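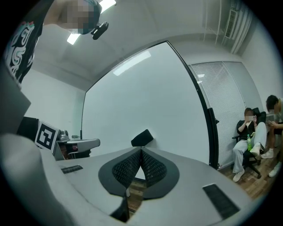 A whiteboard is the best piece of furniture an office can own, and I will say so to anyone who gives me ten minutes and a marker. I mean a real one, big enough that two people can write on it at once without bumping elbows. The kind I love most stands on its own legs. A large white board with a thin black frame and a black stand, parked beside the window blinds with a couple of people sitting close by on their phones, is already doing half its job, as far as I'm concerned. It's there. It's big. Sooner or later somebody looks up from a screen and has a thought, and the board is the nearest place to put it.

I came to this late. For years I worked at Avberg, where every meeting room had a lovely wide display and a cable that fit one laptop in four. We planned everything in shared documents. They were tidy documents! They had headings and comments and a little row of colored circles showing who was reading along, and I can't remember a single good idea that started in one of them. People don't like to be wrong in typed text. It looks finished the second you write it, and then someone fixes your spelling while you're still trying to work out what you think.

Marker on a board looks like a guess, and people treat it like one. They walk up and cross it out. They draw an arrow from your box to some other box you'd forgotten, and half the time the arrow is the thing you needed.

When I moved to Limow, the first person I met was Ghada Sfeir, and she was standing at a board with her sleeves pushed up, arguing with herself. She had drawn our whole delivery process as a kind of subway map, 11 stops, with one line that went off the edge and carried on across a sheet of paper taped to the wall. I understood the company better after five minutes in front of that drawing than I had after 3 interviews. I still have a copy of it somewhere (badly redrawn in a notebook, with the wrong stop names).

Now, the case against. I hear it mostly from Vojtěch Dvořáček, who runs our budget and sits near enough to smell the markers. His first point is money. We paid 400 dollars for the last board, and a touch display of the same size was quoted at 2,000, so I think I win that one, but he says the fair comparison is with a document, which costs nothing. His second point is that a board can't be searched. True. If you want to know in December what was decided in spring, the board will not help you. Write the decision down somewhere proper and go on using the board for the part that comes before.

His third point is the one I take seriously – people who work from home can't see it. I don't have a full answer. We've tried aiming a laptop at it and the glare from the ceiling lights wipes out a long stripe across the top, right where everybody starts writing. Tilting the board a little helps. So does writing lower and larger than feels natural. What helps most is having one person in the room redraw the main bits for whoever is on the call, and that person should be somebody who enjoys it.

I'd also like to put in a word for wheels or at least legs, over boards screwed to the wall. The old Zelenák building had wall boards in every room, and each one belonged to its room forever. You'd start something good at nine and be thrown out at ten by the next meeting, and the good thing stayed behind and got wiped. With a standing board you can take the mess with you, or turn it toward the window and come back after lunch.

Chairs matter too, by the way. Put a couple of ordinary office chairs near the board and let people sit there for no reason. Some of the best additions to our plans for the Herkwood job came from people who had just sat down to answer messages and ended up reading what was in front of them.

As for markers, buy black and blue, plenty of both, and throw the dry ones out the moment they squeak. Don't put them back on the tray. I'm begging you.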